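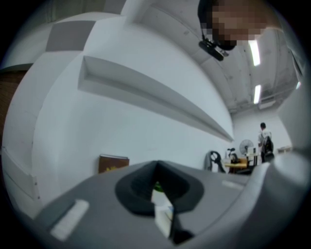 August 17, 2023
By the Girnthorpe Soils Teaching Group

Print this page | E-mail this page

Search course notes Go

Week 5: Soil colour and drainage

Soil colour is recorded moist, in daylight, on a freshly broken face. Grey colours with rusty mottles indicate periodic waterlogging. Uniform red or brown colours usually indicate free drainage.

At the Cundden pit the topsoil ends at 40 cm. Mottles begin at 74 cm and cover 2 per cent of the face. Record the matrix colour first, then the mottle colour, size and contrast.

Organic matter darkens the surface layer and can mask iron colours. Pale layers beneath it may be bleached by leaching.

Reading: Margaritis field manual, chapter 2. The November practical uses the same recording sheet.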